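**Snack counter layout, January, 9:40**

Set up the counter again after yesterday's wipe-down. Gisela Mansilla wants one layout we can all rebuild without asking each other, so I'm writing down what we settled on and what's still open.

The bottles go at the back on the clear two-tier rack, three up and three down. Check the caps before they go on. The Helico racks were 34 each last time and the second one arrived with a scratch down one side, so keep using the good one and leave the other on the shelf.

The snack tray stays back left. Mixed packets are fine, and the puffed crackers can stay in their clear bags. I tried lining the packets up by size, but they slide as soon as the tray is lifted. Not worth the time.

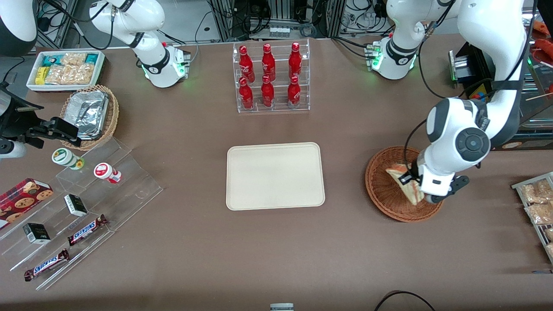
Sandwiches go in the basket on the right, point up if they'll stand. With only one in there it leans. With two they hold each other, but the filling gets pressed out at the cut side. Try a folded napkin underneath next time. The other basket is for the foil container. It tips over in there more often than I'd like, and a wider basket might fix it. Drarklow has one listed at 22 cm across the base. I haven't ordered it.

The beige tray stays in the middle and starts empty. An order is put together there and then handed over. Please don't park spare packets on it.

The big stepped stand on the left is still undecided. Gisela would put pastries on it. I think it takes up too much of the counter for what it holds, and fingerprints show on every step. Leave it where it is until we've talked.

To do:

- wash the stepped stand, soft cloth only, no spray
- ask Fourie about shorter tiers
- 14 more napkins from the cupboard
- label the shelf for the scratched rack
- measure the basket base before ordering from Drarklow

Stopped at 11:15. Gisela has the shelf key.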